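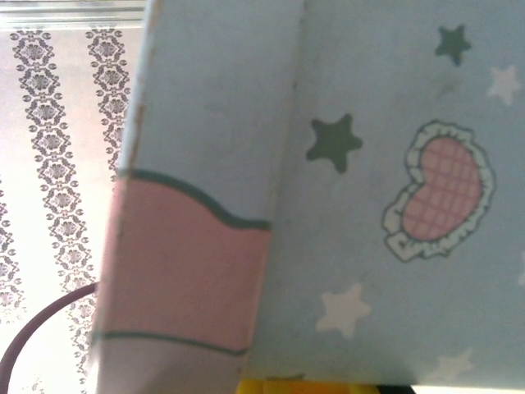

Oktober, Werkstattbuch, Eintrag vormittags

Kartonproben fürs Projekt Nurnance, zweiter Durchgang. Ich bin immer noch ganz begeistert von der hellblauen Schachtel! Gestern Abend lag sie noch zwischen lauter braunen Mustern, heute bei Tageslicht wirkt das Blau viel pudriger, als ich es in Erinnerung hatte. Besonders gut gefällt mir, wie das lachsrosa Band auf der schmalen Seite mit der dunklen, petrolfarbenen Wellenlinie abschließt, die erst einen kleinen Buckel macht und zur Kante hin flach ausläuft. Auf der breiten Seite dann die Sterne, dunkle und weiße durcheinander, und das schräge Herz. Die weißen sind deutlich blasser, der unterste kaum noch zu erkennen. Für unsere Serie würde ich genau diese Abstufung gern übernehmen, dann aber mit Absicht und gleichmäßig.

Kerubo fragt, ob die Kante so weich bleiben darf. Ich finde: ja, unbedingt. Eine leicht gerundete Ecke fasst sich viel freundlicher an als unsere scharf gerillten Muster von letzter Woche (die mit dem Lopes-Karton, Mappe 44). Dass der äußere Rand der schmalen Seite heller und etwas abgestoßen ist und oben bräunliche Schrammen hat, ist für uns trotzdem ein Hinweis: Kanten bei Hellblau früher schützen, also Lack bis ganz über den Rand ziehen und nicht zwei Millimeter davor aufhören.

Farbe mischen, Stand jetzt:
Hellblau Ansatz 169, zu kalt, sieht neben dem Rosa fast grau aus
Hellblau Ansatz 203, sehr schön! ein Tropfen Ocker mehr als vorher
Rosa noch offen, Jadatness schickt neue Pigmentproben

Yetunde hat die Wellenlinie freihand auf Transparentpapier gezogen, drei Versuche, der zweite ist es. Der Schwung hat etwas Ruhiges, und er läuft sauber auf die Ecke zu. Auf der Nachbarseite soll bei uns die Linie weitergehen, da müssen wir beim Rillen sehr genau anlegen, sonst springt sie. Vorschlag: erst drucken, dann rillen, Passkreuze außerhalb der Klebelasche. Kerubo ist für die umgekehrte Reihenfolge. Wir probieren beides, Pappe ist genug da.

Noch zu tun:
Sternschablone in zwei Größen schneiden, Spitzen nicht zu fein
Herz etwas kippen, gerade stehend sieht es brav aus
Leimprobe mit Bogen 373, über Nacht unter Gewicht
Kenduscombe wegen der Deckelhöhe anrufen (vor 16 Uhr, danach geht dort keiner mehr ran)

Nachtrag, 14.20 Uhr: Ansatz 203 ist durchgetrocknet und hält den Ton, kein Nachdunkeln. Großartig! Yetunde streicht gleich noch zwei Bogen, die hänge ich dann ans Fenster.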